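Nadège Hoarau Returns to Larnimden for a Second Helping of Dust

Attics of the Great and Good, the series in which Nadège Hoarau goes through the upper floors of grand houses and is polite about the wallpaper, is coming back for a second season. Fodus, the streaming channel that took a chance on the first one, announced the new run on November 18, 2024, in a press release that used the word "treasures" 10 times.

The first season went out in June, when most sensible people were outdoors, and did far better than its time slot deserved. Viewers took to Hoarau's habit of whispering in rooms where there was no one to disturb, and to her visible disappointment whenever a locked trunk turned out to contain blankets. One episode spent 35 minutes on a linen closet. It was the most watched of the lot.

This time she has been given more houses and, by the sound of it, more stairs. The season opens at Larnimden, the drafty gray pile where the last one ended, so that she can finish the east wing. Fans will remember that the east wing had to be abandoned when the light went, along with the sound man's patience. The family has since found the key to the muniment room, which had been hanging on a hook marked "muniment room."

From there the series moves on to Zillberg, a hunting lodge built by a man who by all accounts disliked hunting and wasn't fond of lodges. He filled it with clocks instead. Hoarau spends much of the episode trying to find out whether any two of them agree, and the producers have promised that the chiming at noon was left in at full length. Sensitive dogs should be moved to another room.

The third episode is the one the channel seems proudest of. It looks at what the children of these houses did all day – a subject the guidebooks tend to cover with one rocking horse and a rope barrier. Hoarau reads from a governess's diary that lists 49 separate offenses by the same small boy in a single winter, most of them involving the dumbwaiter. He grew up to be a bishop.
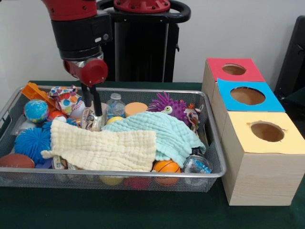 Toys in a wire basket, with a row of wooden boxes alongside.

Also on the schedule is the Nomura house, a modern outlier in a season otherwise heavy on turrets. It has a flat roof and no attic whatsoever, which would seem to put it outside the show's terms of reference. Hoarau goes anyway and looks in the crawl space. "I was told there was nothing under there," she said in the channel's announcement. "People have been telling me that my whole career, and I have the ruined trousers to prove that they are sometimes right."

She was less forthcoming about the finale, saying only that it involves a portrait, two cousins who communicate through lawyers, and a very good sandwich. The portrait has hung on the same landing for roughly 70 years under the wrong name. Both cousins agree on that much. They differ on what the right name might be, and each was interviewed in a separate wing.

Some things have changed since last season. The theme music has lost its harpsichord, after letters. The drone shots are fewer, after more letters. Hoarau's green raincoat, which had developed a small following of its own, has been retired with a torn sleeve and replaced by one in navy that the channel describes as "a natural evolution." The early response online has been cool.

Whispering will continue. Asked whether she might consider speaking up for the benefit of viewers with older televisions, Hoarau said she had tried it once, at Larnimden, and a piece of the ceiling came down. The family was very nice about it, she added, and the piece is now on display in the tea room – in a glass case, with a label.

Fodus will release the episodes weekly instead of all at once, on the theory that people should have time between them to go and look in their own attics. Those who missed the first season can still find it on the channel, listed for some reason under Home Improvement.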